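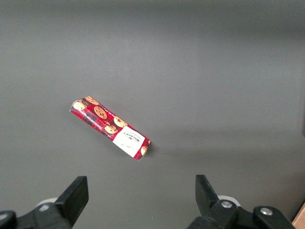 Viktória Vincze wrote back after two weeks with the kit that the arm was the easy part and the table took her three tries, and she asked for a page that says so up front. The setup section has been moved ahead of the file listing at her request.

# Zeltergate Pick Kit - packaged goods set

Version notes and data card for the recordings that ship with the Zeltergate Pick Kit, sold by Hitwood. The kit is a two-finger gripper, a wrist camera, a mounting plate and a license for the recordings. You supply the arm. The recordings can also be licensed without the hardware.

## Setup

1. Put the arm on a bench that doesn't move when you lean on it.
2. Cover the work area with one plain matte surface. Gray is what we use. Glossy tops give bright patches that move with the wrist camera, and the grasp model handles them badly.
3. Bolt the gripper to the plate, then the plate to the arm. Check the screws again after the first hour of running.
4. Plug in the wrist camera before you power the gripper. In the other order the camera is sometimes not found and you have to restart the driver.
5. Run `zg-check`. It opens and closes the fingers and saves one still. Both fingertips should be visible near the bottom of the still, with open table between them when the jaws are wide.

If only one finger shows, the camera bracket is on backwards. This was Viktória's second try.

## What is in the set

- 2991 pick attempts, one folder each
- 701 of them marked as failed by the person at the station
- 7 package types: long carton, square carton, flat pouch, standing pouch, tin, tube, wrapped tray
- Wrist camera video, joint positions and gripper width for every attempt
- A short text label naming the item, taken from the pack where it could be read

The items are grocery goods in retail packaging, including branded cookies in printed cardboard boxes. Brand names appear because the products were bought off the shelf. No maker of any product took part in the recording or has reviewed it.

## Folder layout

 attempt/
 wrist.mp4
 joints.csv
 gripper.csv
 label.txt
 result.txt

`result.txt` holds one word: `held`, `dropped`, `missed` or `stopped`. The last one means the operator pressed the button, and the folder is counted as failed. Gripper width is in millimeters between the pads. Joint angles are in radians.

## How it was recorded

Recording was done at the Costache workshop, mostly in January. Margareta Surdu ran the station and wrote the labels. Each item was set down by hand at an angle chosen by the script, then the arm made one attempt and went back to its start pose. Items that got crushed were taken out of the set and replaced with the same product.

Lighting was overhead only. A batch of 1928 attempts was made with the older rubber pads and the rest with the ribbed ones that now ship in the box. The pad type is on the first line of `gripper.csv`. If you are training on force or slip, split by pad type first. For plain grasp position we saw little difference.

## Known problems

- Long cartons lying at a steep angle to the gripper are often held too close to one end. They lift fine and then swing. These are marked `held`, and we have not gone back to mark them separately.
- Busy printed packs sometimes pull the predicted grasp point toward the artwork and off the middle of the box. Plain packs do better.
- The video clock drifts against the joint clock by up to one video frame over a long attempt.
- Flat pouches fail a lot. The fingers are too thick for them. A thinner set is planned but has no date.
- Labels are in English only, even where the pack is not.

## Compared with the Neto add-on

Several buyers have asked. The Neto add-on uses the same plate and works with the same driver, but its fingers open less, and it does not take our wide cartons across the broad side. It is lighter, so if your arm is near its payload limit it may be the better buy. Recordings made with one should not be mixed with the other without relabeling the gripper width.

## License

One license covers one site. You may train models on the set and sell those models. You may not pass on the raw video. Stills are fine in papers and talks - please name the kit.

## Reporting errors

Send the folder name and the time in the video. Wrong labels are fixed in the next release, and the old ones are kept in `label_old.txt` so you can see what changed.

Contact: Hitwood kit support | © Hitwood | Back to top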